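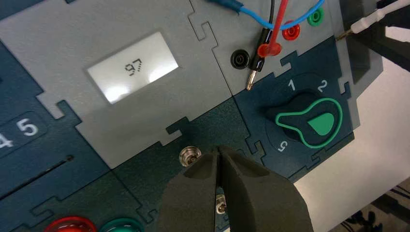 Task board with its display at 97 and the black test lead unplugged.

Budgeting for a small robot arm in the workshop

Reading time: 2 min
Print | E-mail

Write down the jobs before you look at arms. Pushing a button, turning a knob and seating a banana plug are three different purchases if you choose badly. The plug is the hard one, so price for that.

Keep 22 percent of the budget for the parts left off the quote: fingers, cables, mounting plate, spare fuses. We put 150 dollars aside for test leads and plugs alone and spent it all by July.

Buy 2 sets of fingertips. Narrow ones reach small buttons, wide ones hold a knob better. Novano and Rakena both sell blanks you can file to shape.

Measure the bench with the arm stretched out, then add room for leads to hang. Check the lighting too. Glare on a display can make it hard to read, and a cheap diffuser costs less than a second camera.

Ask the seller for a loan period of at least 3 weeks. Poka offers one if you pay shipping. Run your own parts during it and skip the demo kit.

Contact | © Urkside Workshop Notes | Back to top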